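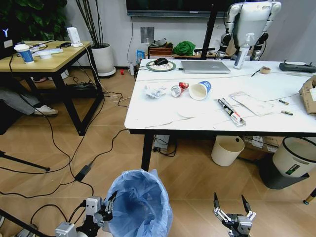

The big white table, plus the desk next to it. Mixed trash and things we keep.

Winmont Table Notes

README, last touched May 2, 2019

Hi! You've found the notes that go with the Winmont table set, which is a folder of pictures and a spreadsheet about one office table and the junk that piles up on it. I started it in April as a way to get a sorting guide out of my head and into something other people could use, and then it grew (as these things do). It's now 900 pictures and I'm still finding things in them I don't know how to file.

What's in the folder

pictures/ has everything, full size, no edits.
items.csv has one row per thing per picture. Columns are item, material, verdict, and notes.
rules.txt is the sorting guide itself. Please read it before you email me about cups.
old/ is old. I keep meaning to delete it.

There are 37 item names in use. I tried hard to keep that list short, and I lost a few fights. "Wrapper" covers any bag or sleeve that food comes in. "Box" covers cardboard whether it's still a box or has been torn flat. "Tape" is one name for every kind of tape, and I don't care what color it is.

The verdicts

Every item gets one of 6 verdicts: stays, trash, recycle, batteries, take home, ask. The last one is doing a lot of work, I'm afraid.

Stays is for anything that lives on the table. The laptop, the mouse and its round pad, the spray bottle, the tape. If a thing has a cable coming out of it, leave it alone and leave the cable alone too. I once tidied a cable very neatly out of its socket and heard about it all afternoon.

Recycle is cans and clean cardboard. A crushed can is still a can! I had a long back and forth with Purificación Salcedo about this, since her building won't take them squashed, but ours does, so the rule stands.

Batteries get their own verdict because loose ones were ending up in the bin with everything else. I never try to guess from a picture if a battery is dead or fresh. It's loose on the table, so it goes in the battery jar, and somebody with a tester can sort it out later.

Paper cups were the worst. We went with trash for all of them, lined or unlined, and I changed every single row by hand – my own fault for letting people type free text in that column.

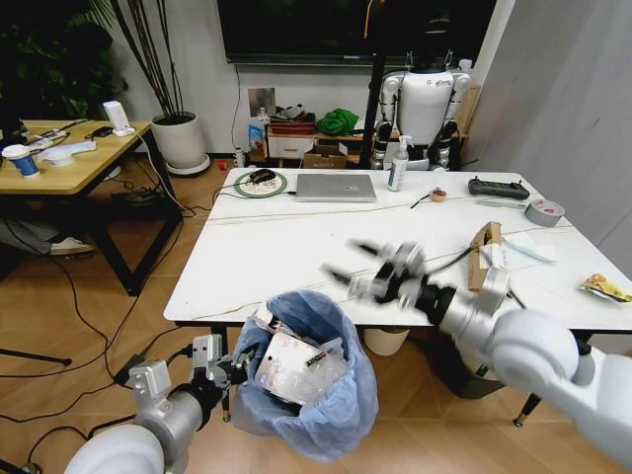 Now, the bin. Bags go in with the top folded over the rim, and you swap the bag before it gets heaped up, please. Clear packaging goes in whole. You don't need to peel the label off first, whatever an earlier version of rules.txt said. If something is already in the bin, I list it as "binned" in the notes column and skip the material, because half the time all I can make out is a crumpled corner. Don't fill those in from memory. A blank is fine.

Flat cardboard that's leaning on something still counts as on the table. So does paper tucked up against it, and each gets its own row.

Things I know are wrong

Game controllers and remote controllers got mixed up all over the place. Anything black with sticks on it went in as one or the other depending on how late it was, so treat them as the same item for now.

The spray bottle has 2 names, "spray bottle" and "cleaner". Same deal. Merge them if it bothers you.

Snack packages are all "wrapper", full or empty. I can't tell from the outside, and I'd hate for someone's unopened snack to get tossed on my say-so. If it feels full, it's an ask.

The desk beside the table is only covered when something on it is plainly a leftover, usually a cup. Plants, power strips and whatever is down on the floor aren't listed at all.

Using it

Go ahead. Copy the rules, change the names, print them and stick them over your own bin. Umance has a version with a tea bag rule that I'm jealous of, and the Chukwu office dropped "take home" completely. If you pass the pictures along, send this file with them so the verdicts make sense.

Fixes go in the notes column with your initials. The next round is going into a folder called Una, with the same columns and (I hope) a better answer for envelopes.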